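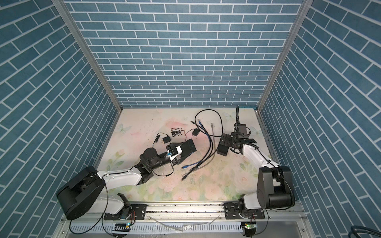
Stomside Blue Brick on three sides, with the Ponstead rose and butterfly mat underneath.

Stomside Blue Brick wallpaper and Ponstead mat
Wallpaper code 1705 / Mat code 3510

We have been stocking these two separately for ages and it took us far too long to put them together. The wallpaper is a slate blue brick with fine white grout lines, and the mat is all soft pink roses, pale green leaves and light blue butterflies on cream. On paper it sounds like a muddle. Put them side by side and they get on beautifully!

Blue Brick is our favourite of the Stomside papers. The bricks are staggered as they would be on a proper wall, and there are small shifts in tone from one to the next, so a large stretch of it doesn't go flat. It suits alcoves, booths, the inside of a deep cupboard, the wall behind a bench, anywhere with corners really. Run the courses level around all the walls and match the grout lines where they meet (start in the middle of the back wall and work outwards, and keep the spare bits for patching).

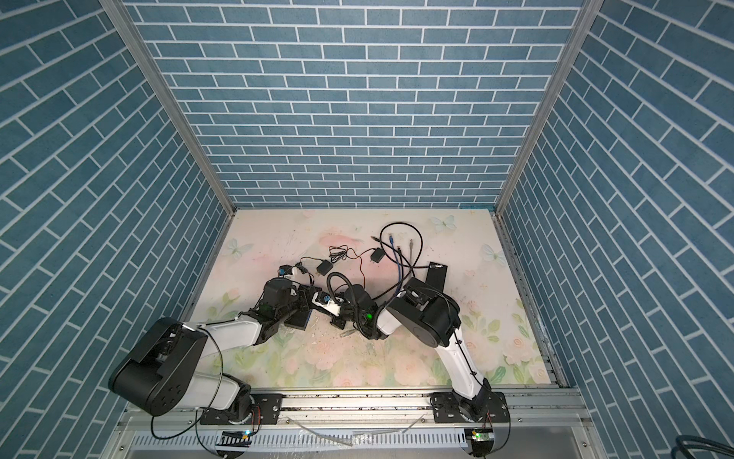
I papered the inside of a hobby booth with the blue brick in June and the corners were the only part that took any time. I'd order an extra roll if your walls aren't square, mine weren't. The blue is softer than I expected from the sample, a bit greyer in the evening, and I like it more for that.

The Ponstead mat measures 80 cm each way and weighs 552 g, so it lies flat without much persuading. It's printed on one side only. You can trim it with a sharp craft knife and a metal rule if your bench is smaller. We would try to keep all the butterflies, but that's a matter of taste.

It is a mat for using. Dark smudges and specks do show up on the pale parts, mostly in the middle where the work gets done, and a damp cloth and a drop of washing-up liquid is what we use on ours. Please don't use scouring pads on the print.
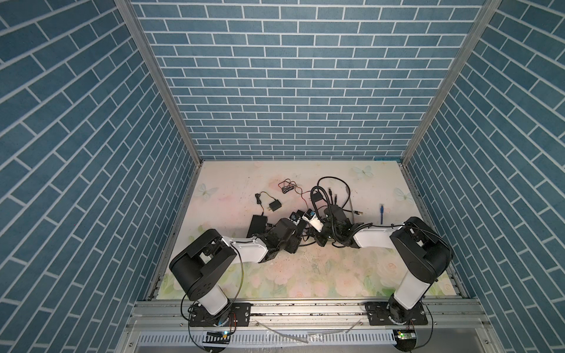 One customer wrote to ask whether the roses would be too much next to a patterned wall, then wrote again a week after it arrived to say the faded colours had settled the matter and could we please do a longer one for the hall table. We have passed that on to Ponstead and are hoping very hard.

Both come rolled in a cardboard tube. Leave the mat face down overnight before you put it in place, and if it still curls, roll it gently the other way.

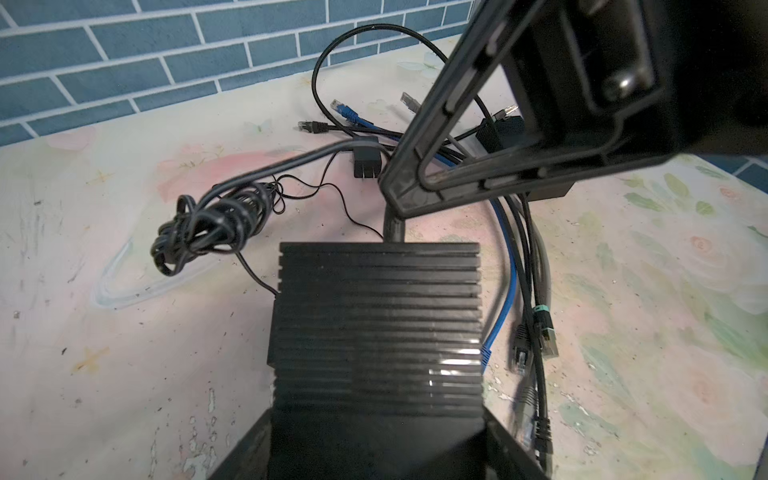

A finned black box and coiled cables on the rose print, with blue brick behind.

Goes well with: Prindwood cream edging strip, Pandey wallpaper paste (ready mixed)

Samples: one piece of each per household, posted flat
Returns: uncut rolls and untrimmed mats only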